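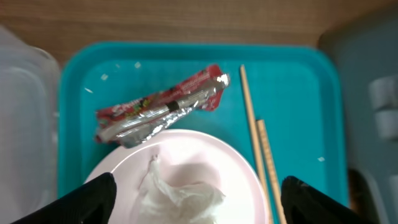 4. Clearing the tray after a snack

These steps cover the Kiltosetti table tray set, once everyone has finished eating. They apply to the turquoise tray with the round pink plate. For the deep tray, see section 6.

4.1 Leave the tray flat on the table. Do not tip it towards the bin with the plate still on it.

4.2 Take off the wrappers first. A torn wrapper is easily missed when it lies half on the plate and half on the tray, so pick it up by the middle and fold the torn end inwards. Shake any crumbs onto the plate.

Note: Foil-lined wrappers go in general waste unless your council says otherwise. Do not put them in with the paper.

4.3 Pick up used tissues and napkins. Put these in general waste too – or in the food caddy, if your collection accepts them.

4.4 Scrape what is left on the plate into the food caddy. Use the side of a spoon. A knife will mark the surface.

4.5 Lift the plate off and stand it by the sink.

4.6 Wipe the tray with a damp cloth, starting in the centre and working out to the rim. Go round the corners twice. Sugar and salt collect where the flat part meets the rim, and dried juice may need a minute under a warm cloth.

4.7 Wash the plate in warm water with ordinary washing-up liquid. Rinse and dry.

CAUTION: Do not use scouring pads, bleach or cream cleaner on the tray or plate. Do not place either of them on a hob or in an oven.

4.8 Dry the tray on both sides before you put it away. Trays stacked damp tend to stick together. If this happens, run lukewarm water over the rims and ease them apart – do not lever them with a knife.

Storage: Stack no more than 6 trays, rims upwards. Keep plates in a separate pile.

Spare plates can be ordered singly from Odham under part number 704. Please give the colour when ordering.

Section 4 revised by Kamol Phromma, Sep 4, 2025

We use cookies to remember your language and region. Accept all | Manage settings

© Kiltosetti Tableware | Contact us | Back to top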